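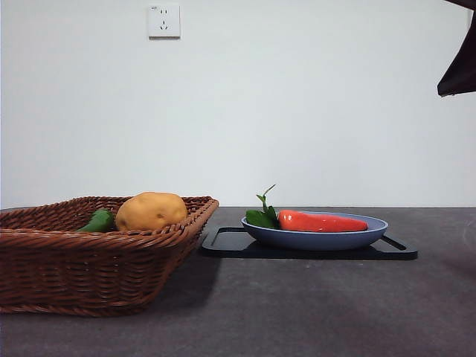
Wicker basket with the potato in it, and the blue plate on its black tray.

Storing potatoes and green vegetables in one wicker basket on the worktop

Posted by Junpei Oshima, 7 November 2025

I have moved from a flat with a larder to one without, and the vegetables now live on a dark grey worktop against a white wall. The basket is low, rectangular and tightly woven, with a rolled rim. To the right of it I keep a black tray with a slot at each end for lifting.

Two things are going wrong. Potatoes bought at the weekend start to sprout well before I have used them, and the green vegetables go soft within days. I buy loose potatoes, normally 1,000 g at a time, and whatever green vegetable is cheap, so peppers one week and cucumbers the next. The kitchen sits at 21 degrees for most of the day and there is no cupboard on an outside wall.

What I would like to know:

Is the basket itself the problem, or the position?
Should the green vegetables be in it at all?
Does a liner help? I have seen cotton ones sold under the name Cullo, cut for rectangular baskets, but the listing gives no information on airflow.

I have no room for a second basket unless the tray goes, and I use the tray daily to carry plates to the other room.

Elance

The position is the main fault. Potatoes keep longest in the dark, somewhere cool, with air moving past them. An open basket on a worktop gives you the air and fails on the other two. Light turns the skin green and raises the level of solanine, and warmth brings on sprouting. A tight weave cuts some of the light from the sides, but it does nothing about light from above, so the potatoes on top suffer first.

In order of effect, I would do the following.

Move the potatoes to the lowest cupboard you have, away from the oven, the dishwasher and any hot pipe. Floor level is usually cooler than worktop level. Check it with a cheap thermometer over a full day, with the door shut.

Keep them in a paper bag with the top folded over once, or in a cardboard box with a few holes in it. Do not use a sealed plastic bag.

Take the green vegetables out. Peppers go in the salad drawer of the fridge, dry and unwashed. Cucumbers can go there too, in the warmest part, though they pit and go watery if kept very cold for long. Use them within the week.

Buy less. If you eat 457 g of potatoes in a week, a 1,000 g purchase has to last more than two weeks, which is asking a lot of a warm kitchen.

On the liner: it will catch loose soil, and a dark one folded over the top will keep light off. It will not make the basket cooler. A clean tea towel does the same job.

Any potato with a large green area or a lot of sprouting should be thrown away. Small sprouts on a firm potato can be cut out along with the eye.

Ichikawa

Don't wash the potatoes before storing them. Damp skins rot. Also never put onions in with them. I have kept mine in a basket for years and they are fine, but my kitchen is freezing.

Jurnance

Agree with most of what Elance says. Two additions on the basket.

Wicker holds moisture. If a potato has gone off in it, the smell and the mould stay in the weave and the next lot will suffer. Empty it, knock the soil out over a bin, and go over the inside with a stiff dry brush. Then wipe it with a cloth wrung out in water with a little white vinegar and leave it upside down on a rack until it is dry right through. Do not soak it, as the strands swell and the rim can work loose.

Raise it. A flat base on a solid worktop gets no air underneath. A small cooling rack under the basket is enough, or four corks if they are cut to the same height.

With the potatoes in a cupboard, the basket can stay where it is for things that do well at room temperature. Squash, garlic and unripe avocados are all suitable. That also solves the space question, and the tray can stay put.

I would not pay for the liner. A similar one cost me 89p in a charity shop in May and it mostly collects onion skin.

Junpei Oshima

Thank you. The cupboard under the sink has the boiler pipe running through it, so I will measure the one beside it first. Corks noted.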